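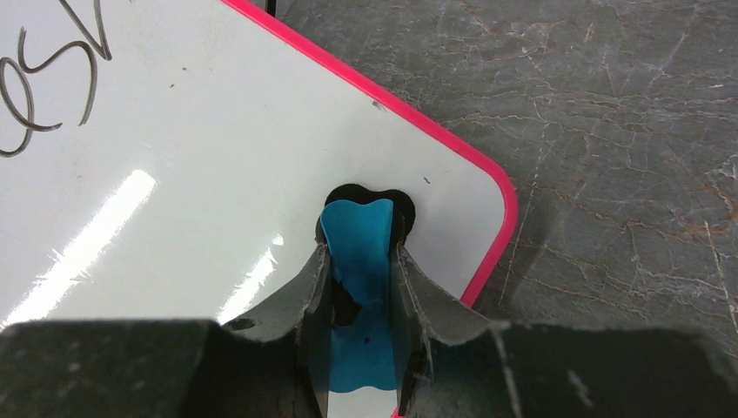
Samina Rajput told us that a whiteboard is only pleasant to write on as long as someone is willing to clean it, and that in her tutoring room this someone was always the last person to leave. Her remark was one of many which came to Brerum after we asked our customers in February how they use their small boards at home and in class.

Brerum, maker of writing boards and accessories for schools and families, announces today the start of Clean Slate, a care and exchange program for small dry-erase boards. The program is open to schools, libraries, after-school clubs and private households. It begins with 19 partner schools and will be opened to all customers of our web shop in the same month.

A small board has a hard life. It is written on at breakfast, forgotten on a sofa, wiped with a sleeve and written on again. After some time the old words do not go away completely, and the white surface turns a little gray. Many families believe at this point that the board is finished and they buy a new one. In our experience most of these boards can still be used for a long time, if they are cleaned in the correct way.

For the preparation of the program we collected 286 used boards from homes and classrooms. Our workshop, led by Roman Dudek, cleaned each of them by hand and then wrote on it again. Some 80 of the boards had scratches or a worn coating and could not be brought back to good condition. The others went back to their owners.

"People are surprised how little is necessary," said Roman Dudek. "They come to us with strong kitchen products and rough sponges, and exactly this is what damages the surface. A soft cloth, a little water with mild soap, and a dry eraser which is itself clean. The eraser is the part that everybody forgets. If it is full of old ink, it only moves the ink from one place to another."

What the program includes

Each participating school receives a care box with two microfiber cloths, a bottle of Genik board cleaner, a set of replacement erasers and a printed card with the cleaning steps. The card is written for children from the second grade up. The steps are the same for every board of ours, with or without a colored border:

Wipe the board with a dry eraser, from the top to the bottom.
For old marks, draw over them with a fresh dry-erase marker and wipe again at once.
Wash with a damp cloth once a week and dry the board immediately.
Clean the corners and the inner side of the border with a folded cloth, where the dust of the ink collects.
Brush the eraser outdoors or over a bin, or replace it when it stays dark.

Boards that cannot be cleaned any more may be sent back to us. The owner receives a discount on a new board, and the old one is taken apart in our workshop — the borders are kept as spare parts when they are not cracked.

"With the letters it is a matter of courage," said Elisa Cirillo, program coordinator at Brerum. "A child who practices handwriting on paper is afraid of the mistake. On the board the mistake is gone in a second. But when the old lines stay visible under the new ones, the child sees a mess and loses the wish to try. We want that the board is really white in the morning."

The program was developed together with Sadowski, our supplier of erasers and cloths, who has also prepared a new refill for the small hand eraser. The refill is attached with a simple strip and can be changed without tools. It will be sold separately from the care box.

Participation for schools is free in the first year. Households can order the care box in our web shop or pick it up from our retail partners. Orders from schools are handled first, so private customers may have to wait a little longer for delivery.

For press questions and sample boxes, please write to Bronwyn Kerslake, Press Office, Brerum. The press office answers until 4 p.m.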